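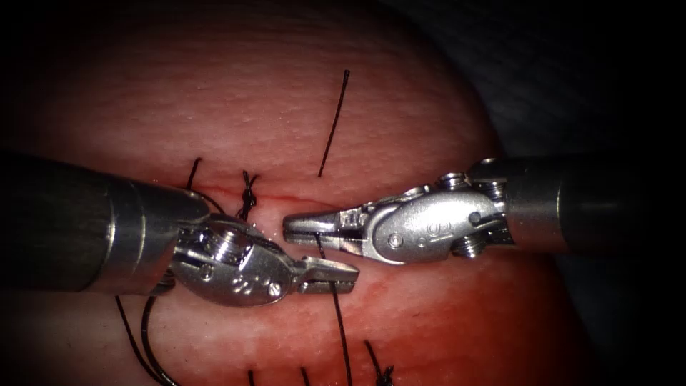

Two instrument arms and a length of dark suture thread. (Photo: Marar Institute)

The Marar Institute's materials group has spent the winter trying to persuade a very thin film to stop curling up. The film is a single layer of a magnetic compound, and when it is cooled on a silicon wafer it behaves like a slice of ham left out at a party. Ilango Kulkarni, who runs the low-temperature lab, has been measuring the curl since September and now has a paper out on it, which his group celebrated with a cake that was, inevitably, flat.

The trouble is plain enough. Film and wafer shrink at different rates as the temperature drops. By 80 kelvin the film has built up so much strain that its edges lift, and once they lift, the magnetic readings are good for very little. Earlier groups dealt with this by gluing everything down. Glue, sadly, has magnetic opinions of its own.
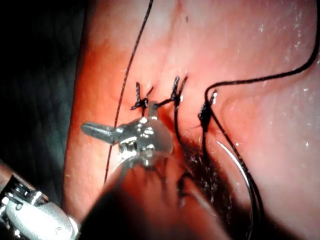
Why not just measure the film at room temperature?
Because its magnetic order only appears when it is cold. Above 40 kelvin the spins point wherever they please and there is nothing left to measure.

Kulkarni's answer was to put a soft layer between film and wafer, 11 nanometers thick, that gives a little as both of them shrink. The recipe came from Pavithra Kurian of Zerville, a coatings company that had developed the stuff for camera lenses and was surprised to be asked about it. Her first sample arrived in an envelope. Her second arrived in a box, after a conversation about envelopes. 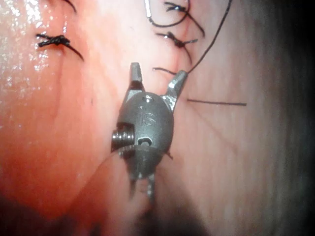 Photo: Marar Institute / Press Office

With the soft layer in place, the films stayed flat through 11 rounds of cooling and warming. Two of them cracked on the way back up – both had been handled by the same pair of tweezers, now retired – and the rest gave clean readings each time. The signal also turned out to be sharper than the theory group had predicted, and the theory group is looking into what is wrong with the experiment.
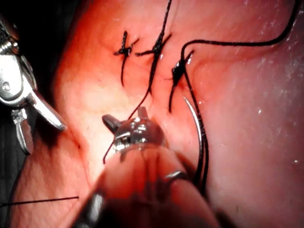
The next step is to see whether the layer survives an electric current, as it would have to in any sort of sensor. Kulkarni has asked for time on the Dralus cryostat, which is booked solid until September and has a waiting list with its own waiting list. Until then the group will be making more films, and Kurian has promised to keep using boxes.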